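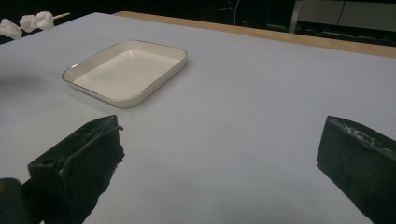
A cream tray with a dark edge line on a pale tabletop.

Five-member group Flastel will return in October with a new mini album, "Hutumwood," the group's agency, Clodow, confirmed in a notice posted to the official fan page at midnight.

The notice came with a short teaser clip for the title song, "Urrutia." The clip has no vocals. It runs through a piano line, a few seconds of drums and a single held note, then closes on the album title in lowercase letters. A second teaser is due later in the week, and the full music video will be released at 6 p.m. on the day the album comes out.

"Hutumwood" is the group's first release since the winter single "Paper Coat," which the members promoted for only two weeks before leader Gyu-bin Geum stopped appearing with them to rest a knee injury. Geum sat out the group's spring festival dates and joined the fan meeting in early summer seated. Clodow said in the new notice that Geum has been cleared for choreography and will take part in all promotions for the album.

"We rebuilt two of the dances so that I could learn them slowly," Geum said in a written message released with the announcement. "By the second month I was doing them at full speed and the others were asking me to slow down. I missed being tired in that way."

The mini album has six tracks. The agency has released the full track list in order: "Opening Hours," "Urrutia," "Left on the Platform," "Salt," "Second Umbrella" and "Hutumwood." The last is an instrumental with a spoken part in the final minute. The title song is described in the notice as a mid-tempo pop track with a band arrangement, a change from the electronic sound of "Paper Coat" and the two singles before it.

Ruoxi Wei, the group's main vocalist, is credited as co-writer on 3 of the songs, her first writing credits on a Flastel album. She wrote the lyrics for "Left on the Platform" alone and shared the work on "Salt" and "Second Umbrella" with in-house writers at Clodow.

Wei said on a late-night live stream after the announcement that "Left on the Platform" began as a voice memo she recorded while waiting for a train with the wrong ticket. The first demo was much faster. She kept one line from the memo in the finished song and told viewers she would leave them to guess which one.

"I sent it to the producer at four in the morning and then turned off my phone," she said. "When I turned it on again there was already a bass part."

The producer in question is Vilmos Orbán, who worked on four of the six tracks and is handling the group for the first time. Orbán came to Clodow last year after a long stretch writing music for television dramas. He recorded the band parts for "Urrutia" live in one room with session players, then had the members sing over the takes he liked without correcting the tempo.

In a short interview posted to the agency's site, Orbán said the title song went through several versions before the group agreed on one. An early take had a rap verse in the middle, which was cut and later became the opening of "Salt." He said the members argued over the chorus for most of an evening and that the version on the album is the one Geum hummed in the elevator on the way out.

The choreography for the title song is by Mawuli Bonsu, who also made the dance for the group's debut single. Bonsu said in the same interview that the new routine has fewer formation changes than fans are used to and puts more weight on pairs. There is a section before the last chorus in which the members dance with their backs to the audience. He asked for it to be kept out of the teasers, and Clodow agreed.

The music video was directed by Unnur Bundgaard and filmed over three days at the end of summer. Bundgaard has mostly made videos for rock bands, and this is her first for an idol group. According to the agency, the story follows the members as they work separate shifts in the same small hotel and never meet until the final verse. Much of the first day was lost to rain, and a rooftop shot planned for the opening was moved indoors to a stairwell.

Bundgaard said she liked the stairwell better and did not go back for the roof.

The group will mark the release with a showcase for 900 fans on the evening of the album's release. Seats will be assigned by drawing among fan club members who apply through the official page. Applications open at noon on the day after the second teaser and will be accepted until midnight. Each member may apply once, and tickets are issued under the name on the account. Those chosen will need to show photo ID at the door. Tickets cannot be passed on to another person, and seats that are not claimed by the start of the show will be left open.

The set will include all five vocal tracks from the new album, along with older songs chosen through a fan vote that is already under way. As of the first afternoon of voting, the debut single and the ballad "Ninth Floor" were in front. The showcase will be streamed live for those who do not get seats, and the recording will stay up for fan club members for 2 weeks. Subtitles will be added to the recording but will not be available during the live broadcast.

The physical album comes in two versions, "Day Shift" and "Night Shift." Both contain the same songs, with separate photo books and covers. The Night Shift version also includes a folded lyric sheet handwritten by the members, one song to a page. A smaller edition without a disc, sold with a download card, will follow a week later. Pre-orders open through the usual music stores once the full set of concept photos is out.

Clodow has asked fans not to send food or flowers to the practice studio during the preparation period. Letters can still be sent to the agency's mailing address and will be handed to the members after the first week of promotions.

The comeback also brings a change in the way the group appears on music shows. Flastel will perform two songs in the first week, "Urrutia" and "Salt," and only the title song after that. Pre-recordings will be open to fans where the broadcaster allows it, with times to be posted the evening before each taping. The agency said it would limit the number of overnight tapings on the schedule, following complaints from fans who waited outside until dawn during the last round of promotions.

A short run of concerts is planned after the music show period. Clodow gave no cities or venues and said only that rehearsals would begin once the album promotions end. Wei mentioned on her live stream that she hopes the group can play the new album from start to finish, including the instrumental – she has offered to do the piano part if the others give her enough time to practice.

Geum, who joined the stream for the last few minutes, said he had heard her practicing and that she would need until spring.

The next set of concept photos, featuring Geum and Wei, will be posted to the group's official page at midnight. Photos of the other three members will follow one at a time on the nights after that, and a preview of all six songs will be the last item released before the album.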